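Hospitality and Travel Operations
Unit 6 handout: How a rental counter makes its money
Instructor: Perrine Lebrun

Read before Saturday's session. Bring the Karnotside rental agreement with you, printed, with your notes on it. Last term a number of people brought it on a phone and spent the hour pinching and scrolling through clause 14, which is an authentic customer experience but a poor way to study.

6.1 The daily rate is bait

In Unit 5 we looked at airlines and the art of selling a seat without the right to sit in it next to your spouse. Car rental got there first. The daily rate exists to win a sorting contest on a comparison website. Once the customer has clicked, it has done its job, and the real business begins at the counter, usually late in the evening, with a tired family and one working pen.

The terms you need for this unit:

Base rate. The price per day of the car itself, before anything that makes the car usable.

Ancillary. Anything sold on top. Child seats, extra drivers, navigation units, roadside cover, prepaid fuel.

Excess. The amount the renter pays if the car is damaged, even when insurance is "included." In American contracts you will more often see "deductible" or "damage responsibility." Learn all three, and note that customers tend to know none of them until the return lane.

Waiver. A daily fee that reduces the excess. It is not technically insurance in most places, and the staff training manual will devote a page to making sure no agent ever calls it that.

Attachment rate. The share of rentals that leave with at least one ancillary. If you go to work in this business, you will hear this number more often than your own name.

6.2 Case: the Karnotside branch

Karnotside is a small airport branch of Vanulstead Car Hire. It has 90 cars, a counter with two positions, and a parking lot on the far side of a road that pedestrians are not supposed to cross. Its manager, Didier Lacroix, was kind enough to let us use a month of branch figures from July, and has asked that we be fair. We will try.

In that month the branch wrote 838 rental agreements. The base rate was $10 a day for the smallest category. Take a moment with that. Parking your own car at Karnotside costs more.

The waiver was sold at $19 a day. So a customer who takes the cheapest car and the waiver pays nearly twice as much for the promise as for the vehicle. Didier's answer, when I put this to him, was that the vehicle depreciates and the promise doesn't. I have heard worse answers from people with doctorates.
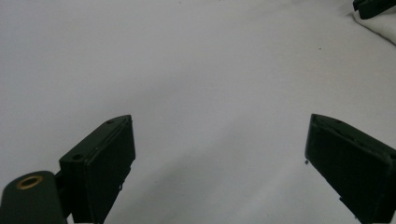 The hold on the customer's card is where most of the arguments begin. Vanulstead blocks $200 if the waiver is bought and a good deal more if it isn't. The agent is required to state the higher figure first. It's all perfectly legal and written down in the terms the customer accepted by ticking a box, and agents report that a face changes color somewhere between the first figure and the second. The waiver then sells itself.

Questions of fairness come up here every year, so let me split them up a little. Is the hold justified? Mostly, yes. Cars come back scratched, and some customers become hard to reach. Is the order of the two figures justified? That is a sales script, and you should be able to say so in an exam without sounding shocked.

6.3 Fuel

Three policies are in common use.

Full to full. The customer picks up a full tank and returns a full tank. Simple, popular, and therefore not very profitable.

Prepaid tank. The customer buys the whole tank up front and returns the car as empty as nerve allows. Unused fuel is not refunded. The profit lies in human caution: most people will not coast into an airport on fumes with a flight to catch.

Same to same. The car goes out with whatever is in it and should come back matching. Favored by small branches with no pump nearby, and a rich source of disputes over what a needle "just above half" looks like at six in the morning.

Huguette Langlois ran the Hamel branch for years under all three. Her view is that full to full costs a branch a little money every week and saves it a shouting match every day. Her short memo on this is in the reading pack. It is the only document in there with any jokes in it, so save it for last.

6.4 Loyalty

A loyalty program in this trade is mainly a way of letting frequent renters avoid the counter. Think about what that means. The reward for your best customers is that they don't have to meet your staff.

There is a cost. A member who walks straight to the car has skipped the waiver pitch, the upgrade pitch and the child seat pitch. Genby Rentals found its attachment rate dropping as membership grew, and moved the pitches into the booking app, where they now appear one after another before the bay number is shown. Members noticed.

Pranab Jayasinghe's article in the pack covers the Genby change in detail. Skip his section on regression unless you enjoy that kind of thing. Inès Collet's reply is shorter and disagrees with him about nearly everything, including what a customer is.

6.5 To prepare

Find the clause in the Karnotside agreement that covers damage to tires, glass and the underside of the car. Work out what the basic waiver pays for in each case. It won't take long.

Write one paragraph, no more, advising Didier either to raise the base rate or leave it where it is. Assume he has read this handout and is slightly annoyed by it.

Draft the two sentences an agent should say when explaining the hold. Read them aloud to somebody who has never rented a car. If they ask what an excess is, start over.

Written work goes in the tray outside my office by noon on the day. The tray marked "Lebrun, old" is not emptied.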